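Gedard Adult Learning Program
Kitchen Basics, Handout 3: Using a Microwave with Dials
Prepared by Walter Flores

Bring this handout to the May session along with your notes on food storage. We will use the countertop microwave in the teaching kitchen at Nandley. If your own microwave at home has a keypad, read this anyway. The part on power and time applies to both kinds.

1. What the controls do

A basic microwave has two settings that matter. One is power, meaning how hard the oven works. The other is time, meaning how long it works. On a keypad model you type the time and most people never touch the power. On a dial model you have to set both, so you have to think about both.

Power on a dial model is usually marked in steps from low to high, sometimes with a separate mark for defrost. Set to a middle step, most ovens run at full strength for part of the time and rest for the remainder. You may hear the hum start and stop. This is normal.

Time is set on a mechanical timer. Turning the knob winds it, and it runs back to zero and rings. On many models there is no start button. The oven starts as soon as the door is shut and the timer is off zero.

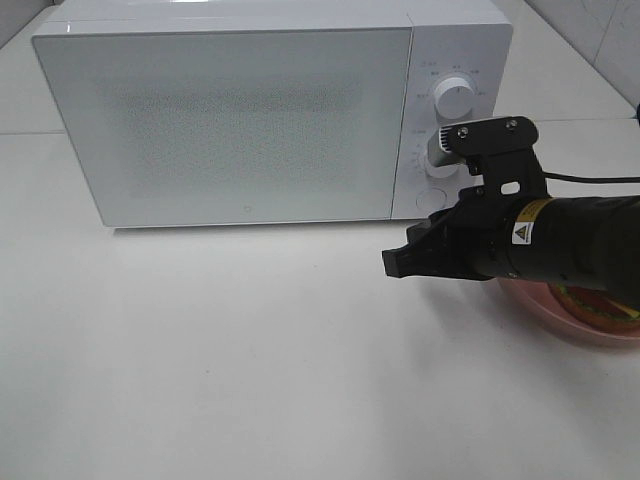
Learning an unfamiliar microwave takes a few minutes and should be done before there is food in it. Find out which dial is which. On the model with two white knobs to the right of the door, the lower knob has tick marks and numbers beside it like a timer scale, and the settings go around the upper one. Then look for how the door opens. There is no handle on the face of this door, so use the round button at the bottom of the panel. Press it straight in and let the door swing toward you. Keep the space in front of the oven clear for this.

If the labels are in a language you don't read, or they have worn off, write your own on masking tape. Low, medium and high are enough for the power dial. For the timer, mark the minutes you use most.

2. Setting short times

Mechanical timers are not accurate at the low end. If you need less than 2 minutes, turn the knob well past the mark and then bring it back to where you want it. Setting it directly to a short time often gives you less than you asked for, and sometimes the bell does not ring at all.

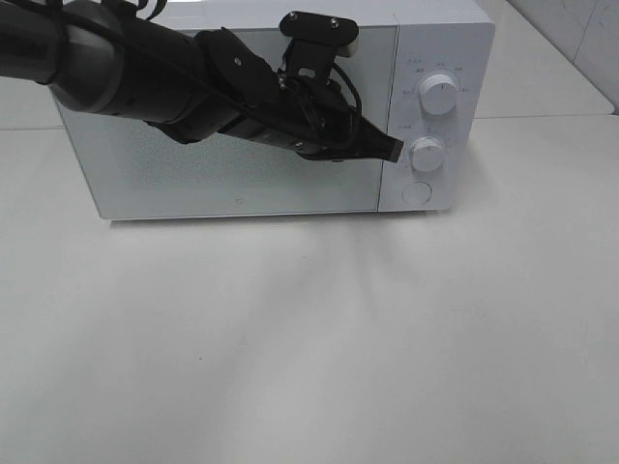

Turn the timer slowly and let go of it once it is set. Do not hold it or help it along. If you take the food out early, turn the timer back to zero before you walk away. A timer left partway will start the oven when the door is closed again, and running a microwave empty can damage it.

3. Power and food

Use high for water, soup and vegetables with some water added. Use medium for leftovers, rice, and anything with cheese or egg in it. For butter or chocolate use low or medium and check often. At 50 percent power, plan on some extra time and stir halfway through.

Cover the food loosely. A lid set on at an angle is fine. A sealed container is not, as steam needs a way out. Spread food in an even layer and leave the middle thinner than the edges if you can.

Let the food stand for a minute or two after the bell. Heat keeps moving inward during this time. Stir it, then check the center. Leftovers should reach 165 degrees F all the way through.

4. Bowls

Glass and ceramic are fine if marked microwave safe. Plastic must carry the mark too, and some marked plastics still get soft with oily food. No metal, no foil, no bowls with a gold or silver rim. Take takeout cartons with wire handles out of use entirely and move the food to a bowl.

For next time

Look at the microwave you use at home. Write down how the power is set, how the door opens, and what the lowest setting is called. Heat one cup of water on high for one minute, then a fresh cup on medium for the same time. Use a mug with a handle and note the difference.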